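Notebook, picking cell 2, January, started 08:40

Carrying on with the carton set for Tuvdale. Total in the store before this morning: 1688 episodes, all teleoperated, all single item. Ilse Kuhlmann went through the last batch and threw out 37, mostly for late gripper close or the operator stopping halfway through the approach. Her notes are in the shared folder under Trundby. I agree with nearly all of them. Two I would have kept as recoveries, but we have no label for recoveries yet so they go.

Changes from last session:
- Wrist exposure now fixed. Auto was drifting when a pale carton filled the view, and the policy was picking up on the brightness change as a cue for distance.
- Start pose randomised a bit more in yaw. Too many approaches came in square on.
- Operator told to pause before closing, then close in one go. Makes the segment boundary easier to find.
- Old finger pads kept. Swapping them mid-set would split the data and I would like this block to be consistent.

Aim for the day is 100 clean episodes on printed cartons. The plain brown ones are over-represented and the Sembiring baseline shows it: grasp point prediction is fine on blank faces and wanders towards the artwork on printed ones. My guess is that it treats strong outlines as object edges. Ilse thinks it is the depth channel dropping out on glossy board. Both can be tested from the same recordings if we log raw depth, so raw depth is on from now. Disk use goes up a fair amount. Need to ask Dallusus for the second drive.

11:15 - Stopped to redo the wrist calibration, residual had crept up after the cable was re-routed. Episodes from before the stop are marked cal_old and can be used for the image-only model, but keep them out of anything that uses the hand-eye transform.

13:50 - Back on. Operators swapped at the break. The new one is slower on approach and over-corrects near contact, which gives longer episodes but better coverage of small offsets. Leave it, do not trim.

Held-out split: by carton design, never by episode. The previous split was by episode and the 474 validation clips shared every design with training, so the figure we quoted was far too kind. Rerun the baseline on the new split before anybody compares numbers.

To do: write the label guide for recoveries, check timestamps between wrist stream and joint log, send Ilse the cal_old list.

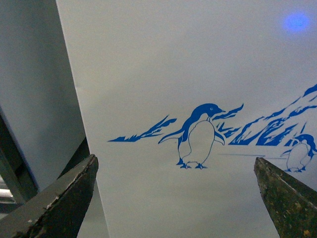

Timestamp check can run overnight on the full store. If the offset is constant, correct it in the loader and leave the raw files alone.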